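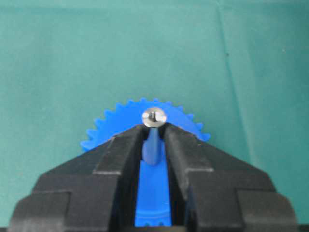 Re: blue gear w/ screw in hub, worth keeping?

erhan_t
Jan 11, 2018
Out of the spares tin. Blue plastic, pointy teeth, metal screw in the middle. Teeth look alright to me. Anyone run these long term? Thinking of it for the Hullent winder.

gearloose
Wouldn't. Plastic on a winder, had one strip on me in October. Go brass.

Felora_fan
Disagree, mine's done 4,000 turns no grief. Dab of grease, dont overtighten the screw.

gearloose
4,000 is nothing mate

erhan_t
Brass one is 900 from Işık plus postage. Bit steep for a hobby thing.

brotatgate2
Those pointy teeth wont mesh with square ones, check the colour doesnt fool you, not all the blue ones are the same pitch. Measure first!!

erhan_t
Good point, will measure tonite. Cheers
Erhan Toprak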